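May, after 11 at night

Well, we hit 700! Seven hundred kept episodes in the simulated house, and I am writing this with cold tea and a headache from squinting, and I don't care one bit. Back in the winter I would have been happy with a tenth of that.

Started before breakfast because the overnight batch was done and I couldn't leave it alone. Oğuzhan had changed the room generator again (new wall colors, new floors, more furniture at the edges) and I wanted to see what came out before he did. Some of it is properly strange. One room had a lamp half sunk into a rug. But most of them look like places a person might live in, if that person never put anything away, and that is exactly what I wanted. The old Piltham set was all bare gray tables with one cube in the middle, and the policy we trained on it fell to pieces the moment anything stood behind the cube.

So now we have clutter. Lots of lovely clutter! I drove the arm myself for most of the morning, controller in my right hand, left hand on the key that starts and stops the recording. The soft dark things are my favorites and also the ones I'm worst at. You come down on them and the gripper and the thing are the same color, and for a second I really can't tell fingers from cloth.
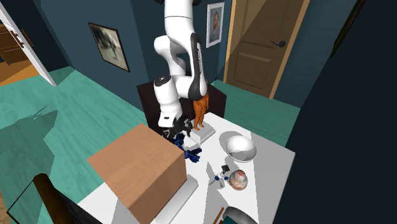
Going in on the black crumpled thing, with the orange fellow standing guard.

I've grown fond of the orange figurine. It has no job in the task at all, it's there to be in the way, and I spent a good part of the morning learning to swing the elbow so I wouldn't clip it. Ferhat says keep some of the clips where I do knock it over, labeled as failures. I was against that last month and now I think he's right. If every example goes smoothly, the model never sees what trouble looks like or how to get out of it.

Lunch was a cheese sandwich over the keyboard. Called Essam while eating. He has the Benavides machine free until the end of the month and will run the first training on it tonight – six tasks, same settings as before, only the data new. I asked him for numbers on the dark objects separately. He said he'd already set that up, bless him.

The afternoon was duller. Watched replays at double speed and marked the start and end of each grasp. Ataberk and I did the same 60 clips without talking to each other and then compared. We disagreed on nine, nearly all of them over when a grasp begins: he says first contact, I say when the fingers begin to close. We went back and forth for far too long and then wrote his version into the guide. Mine was harder to mark anyway. I'll have to redo my old ones, which is a pain, but better at 700 than later.

Hollel crashed twice, both times on saving. Lost one episode, a beautiful one too, a clean pick on the first try. Wrote it up for Berkay with the log attached.

For tomorrow: fix the start marks, ask Oğuzhan for more light directions (the long hard shadows are great, I want more of them), and try the Fudlow objects if they've loaded properly. Also buy tea. Essam just messaged that the run has started and the loss is going down. Going to bed before I start refreshing the page.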